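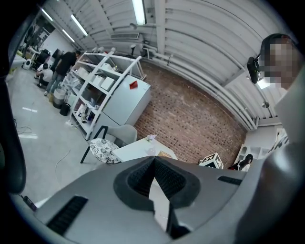

Hulme Shared Spaces Group | Department of Design and Everyday Life

Figure 2. The workroom, with the white table, the open shelving and fridge, and the brick wall under the curved ceiling.

4. The workroom

I'll admit I had a soft spot for this room before the study began, so take what follows with that in mind. It's the last of the rooms Craig Matheson and I visited for the Gredemetti project, and the one where people talked to us most freely about where they put things (I suspect the biscuits helped). My interest was in how a shared room gets its habits, and in which bits of furniture end up doing jobs that people never planned for them.

The building matters more than I expected. The ceiling is corrugated metal and curves over, with pipes and conduits following the top of the brick wall and bending round with it (Figure 2). You can't easily hang a cupboard up there, and one person told me they'd given up asking to drill into the brick. So storage stands on the floor, and most of it ends up on one white open shelving unit holding boxes and containers of all sorts. Open shelves were praised in the interviews for being quick - you see the box, you grab the box - and grumbled about for exactly the same thing. "Everyone can see my mess," as one of our regulars put it.

The fridge is tucked in with the shelving, and I found that lovely! In the Skamell and Broltier rooms the fridge had a corner of its own and people treated it as the kitchen. With the fridge sitting right in among the boxes, food and work supplies got talked about in the same breath, and three people described the whole lot simply as "the shelf". 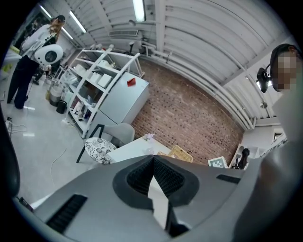 Floors came up a great deal too. Several people said that cables were the thing they noticed first on coming in and stopped noticing by August, when the diary part of the study ended. Bins were another sore point. A small bin by the shelves suits whoever is unpacking a box, but someone sitting at the table has to get up and walk over, and by their own account they often don't. The diaries are full of wrappers left "for later".

Craig reads all this as a shortage of storage. I'm less sure. When we asked what people would add, the usual answer was a second table, and only 2 of them wanted more shelves. We come back to the table in Section 5, where the diary entries are set out in full.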